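Ratside Trips: known problems and fixes
Log no. 1353 — Guest tracker fails on the estuary crossing
Last updated November, by the bookings and kit desk
Print this page | E-mail this page

Reported: the hand-held tracker we give to guests on the two-night kayak trip stops sending its position somewhere past Oakley landing. It comes back by itself at the camp. The office map shows the group sitting on the landing for most of the afternoon, and families at home who follow the link ring us to ask why.

Prereo, who supply the trackers, say this is "normal loss of sky view". I don't accept that. The estuary is the most open bit of water we paddle. There's nothing overhead but gulls.

1. Swapped the unit
Sent out a spare with the next group. Same gap, same place. Prereo then suggested both units were faulty, which seems a convenient sort of luck. Returned the first one anyway and it came back marked "no fault found".

2. Changed the reporting gap
The units were set to report every 600 seconds. Dropped it to 48 as advised. The battery went flat before supper and the hole in the track was still there. Put it back to 600.

3. Checked the paperwork
Went through the trip folder to see which guide had carried which unit and where it was stowed. On every trip with a gap it had been in the rear hatch, under the water bags. On the one clean trip the guide had it clipped to a buoyancy aid. The Prereo leaflet says hatch stowage is fine. I have my doubts about the leaflet. 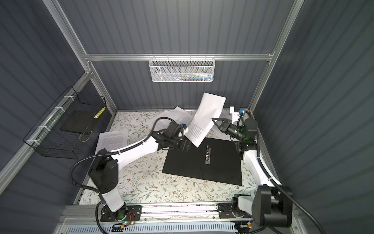 4. Moved the unit to the deck
Clipped it under the front deck lines, face up, in a Wikach dry pouch. Full track on the next crossing, 269 points over the whole trip and none missing across the estuary. One good run proves very little, so I asked for another. That was clean as well.

5. Went back to Prereo
Sent them both tracks. They now say a firmware update "may improve performance in stowed positions". No date given. I asked whether the leaflet would be changed and have had no answer.

Status: open. Guides are to carry the tracker on deck or on the body, never in a hatch, whatever the leaflet says. If a family rings about a group that seems stuck at Oakley, check the time of the last report before you tell them anything — the map goes on showing an old position as if it were new. I've raised that with Prereo as a separate fault and they have called it a feature request.

Print this page | E-mail this page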